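Sorin Janevski
28 Feb 2020

1/ OK, I've been promising this thread since July and I finally have a free evening. Let's talk about street grids! Why some towns are laid out in squares, why it's lovelier than it sounds, and why I now walk around with my nose in old survey maps.
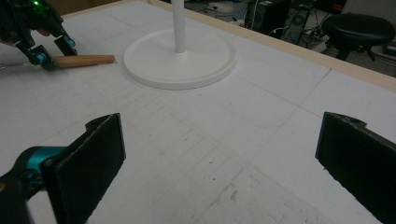
2/ I grew up in Berley, which has no grid at all. The roads there follow the creek, then the old cattle track, then whatever the Perić family felt like when they sold off the orchard. You give directions by naming trees. I thought every town worked that way.

3/ Then I moved to Mukow for work and the first week I could not believe it. First Street, Second Street, Third Street. I could be dropped anywhere and find my way home! I walked for hours just because I could.

4/ So of course I went to the county records room and asked to see the original plat. (A plat is the drawing that says where every lot and street goes. If your town has one on file, go look at it, they'll usually let you.)

5/ The Mukow plat has 492 lots on it. The town at the time had one store and a well. Somebody drew a whole city on empty prairie and just trusted people would turn up to live in it. I love that so much.

6/ And it's all in ink, with tiny careful numbers in every lot. You can see where the surveyor changed his mind about the width of Mill Street. He scratched the old line off with a knife and drew it again a hair to the left.

7/ Now the part I really wanted to get to: the mistakes. Every grid has them and they're the best bit.

8/ Walk north up Latard Avenue and at Seventh the whole street hops sideways. You have to turn right, go a little way, and turn left again to stay on the same street. Drivers hate it. I stood at that corner grinning like a fool.

9/ That's where two surveys meet. One crew laid out the south side of town lined up with the railroad. A later crew did the north side lined up with true north. The two drawings never quite matched, and there's the seam, right in front of the dry cleaner.

10/ You also get these skinny triangle lots along the seam. In Mukow one is a flower bed, one is a barber shop shaped like a slice of pie, and one has belonged to no one anybody can name for as long as the records go back. Someone mows it, though.

11/ Bigger grids have to bend too, by the way. Lines running north get closer together as you go, the earth being round, so if you want your squares to stay square you need to correct every so often. Country roads with a sudden jog in the middle of flat nothing? Often that's a correction line. Once you know, you'll spot them on every long drive.

12/ Block size matters more than I ever guessed. Short blocks make you want to wander. There's always another corner coming up, and another way to go. Long blocks make you want your car. Try it in your own town and pay attention to when your feet get bored.

13/ Alleys! I nearly forgot alleys. The Mukow plat has one down the middle of every block in the old part, for coal and trash and horses. Half of them are now tomato gardens and basketball hoops. 25 years ago the city wanted to close them all and people came to the meeting with casseroles and stayed till midnight. The alleys are still open.

14/ I know grids get called boring. I used to say it myself. But a grid is only the page, and people have been scribbling on this one for generations — odd porches, a church turned sideways, a house moved on rollers from Third to Fifth with the cat still in it (according to the cat's owner's granddaughter).

15/ If you want to start, get the oldest map of your town you can find and put it next to a current one. Look for the places where streets stop, hop, or change their names. Then go stand there. Bring a snack.

16/ Next thread is going to be on Berley and its creek roads, as an apology for all the years I was rude about them. Send me your weirdest corners in the meantime, I want all of them!

Print this thread
E-mail this thread

3 comments

Ghada Karaki
The pie slice barber! My uncle got his hair cut there. Only one chair fits and you have to wait outside, even in winter.

mapdrawer
We have a jog like the Latard one and I've cursed it every morning for years. Never once wondered why it was there. Going to look up our plat.

Tess in Berley
Glad to hear we're getting an apology. It's left at the big walnut, same as always.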